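Our Rikov electric van has been on the Onyshchenko delivery route since last September. A few numbers from the log.

Full charge overnight at the Erberg depot. The dash says 298 miles at 100%. We stop at 80% most nights and it covers the route fine.

Cold mornings cost the most range. Preheating while plugged in helped more than slowing down on the highway did.
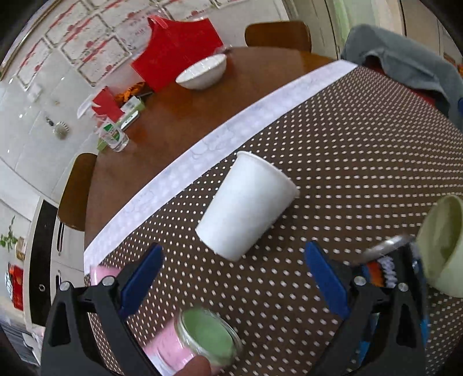

Paper cup on its side on a polka dot tablecloth.

Service so far: 2 visits. One was a tire rotation, the other a cabin filter. The diesel Bratik it replaced had 8 in its last year, and one of those was a fuel pump.

Electricity comes out $1,000 under what we paid for diesel over the same months. That includes a few fast charges on the road, which cost a lot more than the depot.

Complaints: the charge port door sticks, and the rear camera needs wiping every day when it rains.

Second van is on order. Same model, longer wheelbase.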